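Ticket 2389
Category: Furnishings / tabletop surface
Site: Tatbridge, ground floor workroom
Priority: Low
Status: Closed, with one follow-up
Opened: April 2018

Reported problem

Pale wood-grain table has a dull area and small specks that don't come off with a dry cloth. Reporter also says the yellow wire stand marks the surface when it is moved. Request is to clean if possible, otherwise quote for a replacement top.

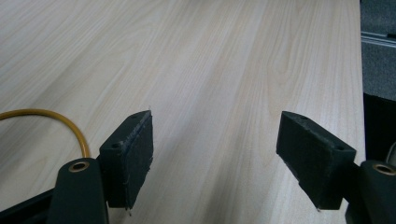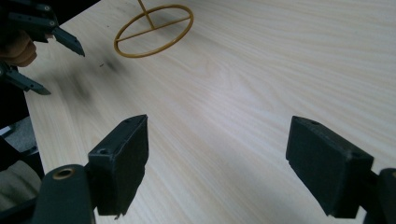 Initial questions sent back to site

1. Does the dull area change when you look at it from the window side?
2. Can you feel the specks with a fingernail?
3. What has the table been cleaned with in the past month?
4. Is the stand always put down in the same place?

Reply from site

1. Yes. From the window side it is nearly invisible. From the door it shows clearly.
2. Some of them. Others feel flat.
3. Grokero multi-surface spray, most days. Before that, plain water.
4. No. It gets pushed to wherever there is space.

Log

Entry 1. Asked site to stop using the spray until further notice and wipe with water only. Spray is meant to be diluted before use on finished wood and site has been using it straight from the bottle. Suspect residue. Did not rule out wear at this point.

Entry 2. Site wiped the whole top with warm water and a microfiber cloth, following the grain, then dried it with a second cloth. Dull area reduced but still there. Cloth came away gray. Told them to repeat with clean water and to change the water halfway through.

Entry 3. Second wipe done. Cloth came away nearly clean. Dull area now limited to a patch 35 cm long. Raised specks came off with a plastic scraper held flat. Site thinks they were glue. Flat specks did not move.

Entry 4. Visit from Trerosville workshop. Checked the surface with a flashlight held low, first along the grain and then across it. Findings:

- Most of what was reported as dullness is glare from the ceiling light and moves with the viewer. No defect.
- The remaining patch is residue in the finish texture. It grays when rubbed with a dry finger, and the gray wipes off.
- Flat specks are in the finish itself. Cosmetic only. Left alone.
- Fine scratches, curved, short. They match the radius of the wire ring on the stand.

Entry 5. Treated the patch with diluted dish soap, one teaspoon to a liter, left for two minutes, rinsed twice. Patch gone when dry. Checked again after 29 minutes under the same light and it had not come back. No abrasive used. Do not use melamine sponges on this finish. They will remove the shine and the result will look like the original complaint.

Entry 6. Stand examined. Base is a wire ring with a crossbar, and the upright rises from the crossbar. Ring sits flat and does not rock. Ran a cotton swab around the underside and it snagged at one point, where the ends of the wire meet. There is a burr on the join. It is small but sharp enough to catch skin. This explains the scratches, which only occur when the stand is slid or turned under load. Lifting it straight up leaves nothing.

Entry 7. Burr dressed with 800 grit paper, wrapped over a flat stick. Swab test repeated, no snag. Small area of bare metal left where the yellow coating was already chipped. Touched in with clear lacquer, left overnight. Considered felt pads, but there is not enough flat area on the wire for them to hold. Clear tubing, slit along one side and pressed over the ring, would work if marks continue. Not fitted.

Entry 8. Site reported a new mark near the left edge, dark and soft at the outline. Asked them to move the stand and everything else off the table and look again. Mark was gone. Shadow. No action.

Entry 9. Site asked whether the scratches can be polished out. Not recommended. Depth is less than the finish thickness and they only show in low side light. Polishing would leave a glossy spot that shows in all light.

Resolution

Residue removed. Stand corrected. Replacement top not required and the Adebisi quote has been withdrawn.

Cleaning instruction now in force for this table:

Water and microfiber for daily use.
Diluted dish soap once a week, rinse, dry.
Spray only when diluted per the label.
Lift the stand, do not slide it.
Keep the plastic scraper in the drawer and use it flat.

Follow-up

Inspect the wire join and the lacquer in November. If the swab snags again, fit the tubing and reopen under the same number. The other tables in the room have not been checked for residue. Site to wipe one with a damp white cloth and report the color of the cloth.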